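I went to the Ascombe pottery open day on Wednesday, mostly because my sister bailed on our lunch and I had the whole day off anyway. I'd driven past the place for years (it's the long brick building behind the feed store, with the chimney that hasn't smoked in forever) and always figured it was a warehouse. Nope! They make plates in there. Bowls and mugs too, but mainly plates, and once a year in November they let people in to look.

Parking was on the grass and the grass was mud. Wear boots. I did not wear boots.

They take you through in groups of 11, and our guide was Bohumila Holub, who started in the glaze room and now runs the kilns. She talks fast and walks faster, and the man next to me kept asking her to repeat the temperatures so he could write them in a little book. First stop was the clay store, where it smells like a riverbank and everything is wrapped in plastic. The clay comes in as a powder and they mix it with water and the trimmings from the day before, so any plate you buy has a bit of yesterday's plates in it. I liked that a lot.

Then the forming room. I was expecting people at wheels with their sleeves rolled up, and there are two of those, upstairs, for the one-off pieces. Downstairs it's a thing called a jigger, which spins a mold while a shaped blade comes down and presses the clay flat against it. It takes a few seconds per plate. Njål Fagerlund was on it while we were there and he barely looked at his hands the whole time, he was chatting to us about his boat. He let a couple of us have a go. Mine came out with one side thick and one side so thin it tore when I lifted it, and it went straight back in the trimmings bin. So I guess I'm in somebody's plate now too.

The trimming and sponging benches were my favorite part. It's very quiet in there. They run a damp sponge around every rim by hand, and Bohumila had us close our eyes and feel a sponged one and an unsponged one. Huge difference. I've been home three days and I'm still running my thumb around the edge of my own plates at dinner.

On to the kilns. There are two in use, both named after somebody's aunts, and the older one holds 2,000 pieces if you stack it right. Stacking it right is apparently a matter of opinion, and there's been a feud going for years over whether the mugs go at the top. You can stand pretty close to the door and feel the heat come off it, which after that muddy field was the best thing that happened to my feet all day.

The glaze talk was given by Hadi Hakim and I'll admit I got lost halfway. What I did get: the white they use for the everyday line (it's called Solheim, and it's the one you see in the shop window) took 70 test batches before they were happy with it. He had the rejects laid out on a board. I'd have bought half of them! There was one with a greenish tinge, like milk in a green glass, that I keep thinking about. He says everyone picks that one and it scratches if you look at it wrong.

That got us onto washing up, and the group really came alive. Everybody had a question. Can it go in the dishwasher? (Yes, the everyday line can. The hand-painted line, no.) Why do my plates get gray marks? Metal, he said - forks and knives leave a trace on the glaze, and a paste of baking soda takes most of it off. Do you rinse first? He scrapes, his wife rinses, and they've agreed to stop discussing it.
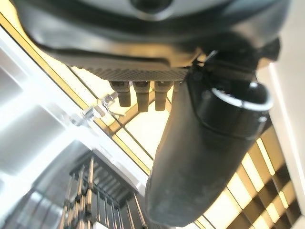
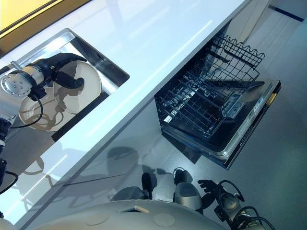 The other tip I wrote down was about the foot, that unglazed ring underneath. It soaks up water, so stand your plates on edge until they're properly dry before you stack them. I have been stacking mine damp since college.

The tour ends in the seconds shop, naturally. Everything's 50 percent off and you have to dig. I came away with four side plates, a butter dish with no lid, and a big serving bowl with a freckle in the glaze that I'd have paid full price for. Cash only on the day, and the line was long by three o'clock, so go to the morning tour if you can. Tea and a bun were included. The bun was cardamom and I had two.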